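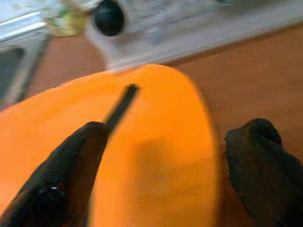 Hi all, I run the club ladder and the spring doubles draw for our tennis club here in Irnside, and I'm writing because Cluseo has started losing tiebreak scores and I've now tried everything I can think of. The easiest way to explain the colors is that a match flagged for review shows up in my list as the same bright orange as the thing in the photo at the top, and every three-set match from the last round has turned that color. Two-set matches stay green and look perfectly fine. It's only when a third set goes to a tiebreak that the trouble starts.

What happens: I type in 1-6, 6-4, 7-6(5) and press save. The page thinks for a moment, then comes back with 7-6 and no number in the brackets. The winner is still right, thank goodness, but the ladder points are not, and I had two very polite but puzzled emails from members before I had even finished my coffee.

What I've tried so far:
Signed out and back in on the laptop. Same result.
Entered the score from the Tipoki app on my phone, standing next to court 5. It saved properly there, and then went blank once the phone synced with the website.
Deleted one match completely and put it in fresh. Same result, and now it has a new match number, sorry if that makes your life harder!

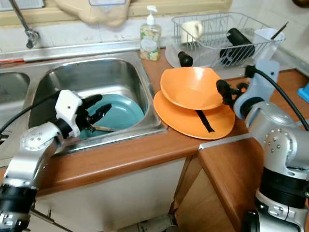
I also went back through the February results, and those are all still correct, tiebreaks included, so whatever changed must have changed after that. Our draw is set to 16 pairs with full third sets (we don't play the match tiebreak, our members would riot). App version is 2.18 if that helps.

Reply from Cluseo support
Thank you for such a thorough write-up, it saved us a lot of back and forth. The sync is reading your draw as one with a match tiebreak in place of a third set, and it throws away the tiebreak number when it doesn't fit. Could you open Draw Settings, switch Final Set to "Short," save, switch it back to "Full," and save again? Then please re-enter one match only and leave the others alone for now.

Update from me
Did that this evening. The one match I re-entered has kept its (5) on the website and on my phone, and it's gone green. The others are still flagged. Should I retype them all, or can you bring them back from your end? I have the paper scorecards in the Grorkach binder at the clubhouse, so nothing is lost, but I'd love to be spared the typing if there's a way.

Reply from Cluseo support
No need to retype. We'll restore them overnight from the app's copy. Please leave this ticket open and check the ladder points in the morning.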